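Home Docs Releases Data Cards Contact

Fernham Civil Procedure Set – README

Version 2, 22 January 2026

Summary

The Fernham set holds 474 court orders on discovery disputes in civil cases. Each order was read in full and labeled for the type of request, the objection raised, and the ruling. It was built for search tools used by small law offices and for classroom work on motion practice. It is not legal advice and should not be cited as authority.

Source material

All orders are public. They were pulled from trial court dockets as text or as scanned pages. Scanned pages were run through Flodance and then checked by hand against the page. Orders issued under seal were left out, as were orders later withdrawn by the same court. Appeals are not tracked, so an order in this set may have been reversed.

Fields

order_id – internal number, stable across versions
request_type – documents, written questions, admissions, deposition, inspection
objection – main ground only (privilege, burden, relevance, timing, form)
ruling – granted, denied, granted in part
fees – yes or no, whether costs were shifted
text – full text of the order, with page breaks kept

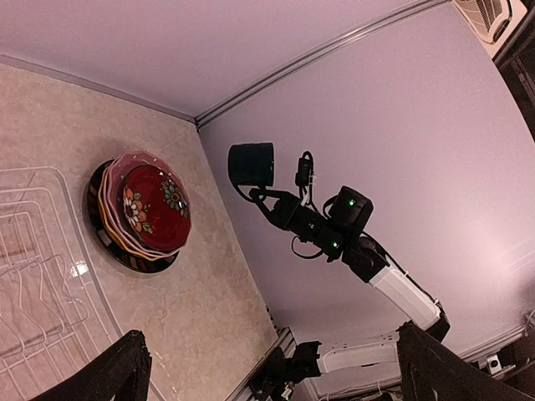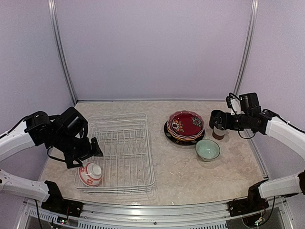
Countertop with a stack of plates and bowls (first); work surface with dishes and a white wire rack (second).

Labeling

Two readers labeled each order without seeing the other's work. They disagreed on at least one field in 85 orders. Those went to a third reader, whose label is final. Most of the disagreement was on the objection field, where a party had argued burden and relevance in the same paragraph and the court did not separate them. In 31 orders the ground could not be settled and the field is left blank. Do not treat a blank as "no objection."

"Granted in part" covers any order that gave less than what was asked, including orders that only changed a deadline. Users who need a finer split will have to read the text field.

Redaction

Names of minors, home addresses and account numbers were replaced with a bracketed tag. Names of parties and counsel were kept as filed. Requests to remove an order go to the contact below – include the order_id.

Known problems

Footnotes in scanned orders sometimes land in the middle of a sentence. Tables of disputed requests lose their columns. Orders that adopt a magistrate's report by reference do not include the report itself. Version 1 carried duplicate entries from the Cultstead docket; these have been dropped and their numbers will not be reused.

Next update is planned for April. The Fröhlich label guide applies to both versions.

Contact: Fernham data desk | © 2026 Fernham | Back to top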